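Open day at the Kukstead paper mill, October

Got there just after 10 and the lot was already full, so we parked by the church and walked down. Wet leaves everywhere. Free entry, hot cider for 2 dollars, long line for the cider.

The mill first. Stenura took the place over when the old owners quit and they still run one machine, the small one. Loud. You stand behind a rail and watch the pulp go from gray soup to a sheet in the time it takes to read the sign. Tour groups of 40, too many really, people at the back heard nothing. I was at the back. Did catch that they make writing paper, drawing paper and a thick card for Testidis, and that the card pays for the rest.

Then up the stairs to the drying loft – best part of the day. Old beams, low ceiling, ropes still strung across. Smells like a wet dog and a library. A ledger under glass, open at a page for one week's output: 1,513 sheets sold, 797 sent back to the vat. Seems like a lot of waste but it all gets pulped again so maybe not.

Back down for the samples. White sheets, cream sheets, a speckled one I liked. Smooth side and rough side, and you realy can feel it with your thumb. Ink behaves differently on each, or so they say. Felt pen on white paper is about as plain a test as you can get.
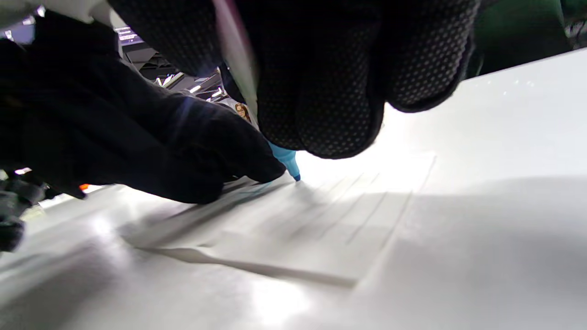 Poon wrote to me after I posted the first half of this and said the smooth side is the one to buy for markers, the rough side eats the tips, and the shop will swap a pack if you picked wrong. Good to know. I bought rough, of course.

Shop is small and cash only, or it was when we went. Offcuts by the pound in a bin near the door, go early for those. By 2 pm there was only brown left.

Missed the water wheel, it closes for lunch and teh sign for it is round the wrong side of the building. Bathrooms fine. Stairs to the loft are steep, no elevator. Bus back to town goes from the bridge, we saw it leave as we were walking to the car.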